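Chapter 2
Temporary Supports and Early Loading

Most of the structures in this book are studied in their finished state. The walls are up, the concrete has reached its design strength, and the loads follow the paths shown on the drawings. A building under construction is a different structure. It changes every day, and for much of that time it depends on props, frames and braces that will later be taken away.

Fresh concrete has weight but no useful strength. A floor slab weighs the same an hour after the pour as it will in ten years, yet for those first days the formwork and shoring beneath it must carry everything. The crew, the hoses and any stacked materials add to the load. 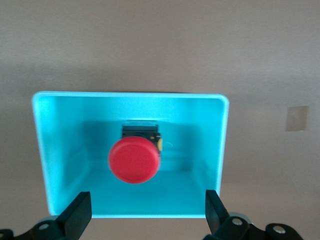
In this chapter we follow one project, a two-story market hall at Namomside. The engineer, Thiện Bùi, specified concrete with a design strength of 3,000 psi and a shoring layout of 219 steel posts. The contractor, Flitgate, asked in July to remove part of the shoring early so that masonry work could begin on the ground floor. Section 2.3 gives the test results that were used to answer that request.

Before reading on, review the units for area load in Chapter 1. A load of 100 pounds per square foot sounds small, but over a full bay it adds up quickly, and each post must deliver its share to ground that can bear it. Soft or recently filled soil is a common weak point.

Terms used in this chapter

Shoring: posts or frames that hold up formwork.
Reshoring: posts placed under a slab after its forms have been removed.
Stripping: the removal of forms.

2.1 Where the Load Goes

Start with a single post under the middle of a slab.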